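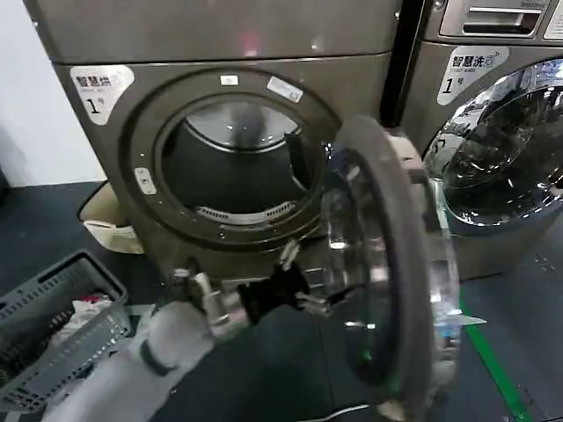 Ticket 682 – Dryer 1, door not latching
Site: Hosiro laundry room, Grultton
Status: Open, waiting on part

9:10 am – User reports dryer 1 stops mid-cycle and shows a door fault. Load moved to dryer 2.

9:40 am – Cleaned lint filter grille and wiped door seal. Ran empty for 4 minutes, same fault.

10:15 am – Checked latch plate. Screws tight, but the catch only engages if the door is pushed hard at the bottom. Suspect hinge sag.

11:00 am – Adjusted hinge. Better – failed again on the second test.

11:20 am – Ordered door catch from Hoekstra. Dryer 1 off at the wall until it is fitted.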